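Quick one tonight, kettle's on and there's still tape stuck to my sleeve.

So the packing. I said I'd be finished by the end of January and I am not, obviously. Did the books (never again, small boxes only from now on), did the hall cupboard, did most of the kitchen apart from two mugs and the good knife. Ordered a bundle of 25 boxes from Hokden and then went scrounging for used ones as well, as 25 is nothing once you start. I had no idea how much we owned. Four colanders?

Used boxes are fine by the way. People get fussy. A bit of scuffing, old tape all over, somebody else's label on the edge — doesn't matter, just tape the bottom twice and don't put plates in the tatty ones. I try to peel the old tape off and it takes the top layer of cardboard with it every time, so I've stopped trying. 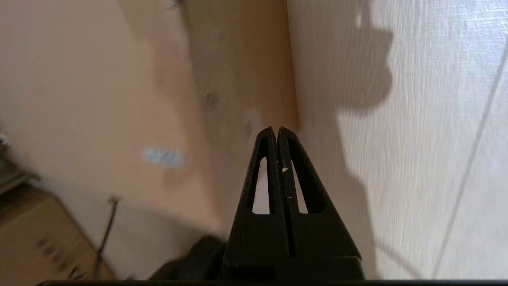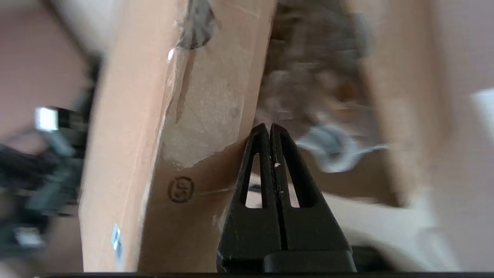 Anyway. Wood is the thing I'm actualy worried about. Scratches, mostly. The Follilel movers quoted me 38 extra to wrap furniture and I said no, then lay awake until 2am thinking about the sideboard. Blankets it is. Old duvet covers too, plus a roll of that corrugated stuff, 50 metres, which sounded like loads. Wasn't.

Things I've learned so far, no order:

- write on the side of the box and not the top, you can't read the top once they're stacked
- pillows go in last, they fill any gap
- keep the scissors on a string round your neck. I look daft. I have not lost them since
- don't tape the box with the tape in it (yes)

Still to do: bathroom, the drawer of cables, the Etik lamp that won't come apart whatever I do to it. And the loft. Not thinking about the loft. There's a bag up there with something like 500 photos in it and I know I'll sit down and look at every one.

New place on Rocha Street has less storage than this one so some of it has to go. Charity shop run tomorow morning if the car starts. If anyone local wants a colander, shout.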